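Tillness Facilities Board: Wall finishes in shared rooms

FulterDesk_Admin
Posted 2018-07-09
Members are asked to comment on the repainting schedule before October. The present proposal is a washable matte for all 8 meeting rooms.

Campos_Office
We support the proposal. White paint marks easily above table height. 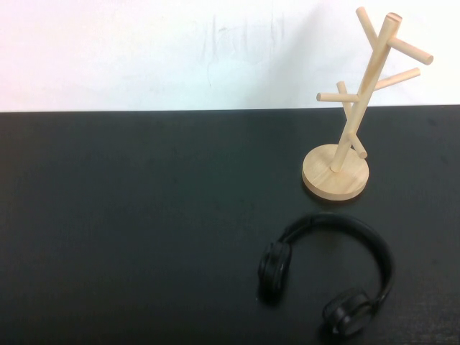 Reply 2
registrar60
This office disagrees. Gray scuffs can be treated with a damp sponge, and repainting would close each room for two days. Please consider cleaning first.

Campos_Office
Sponging left shiny patches in our rooms. Our position is unchanged.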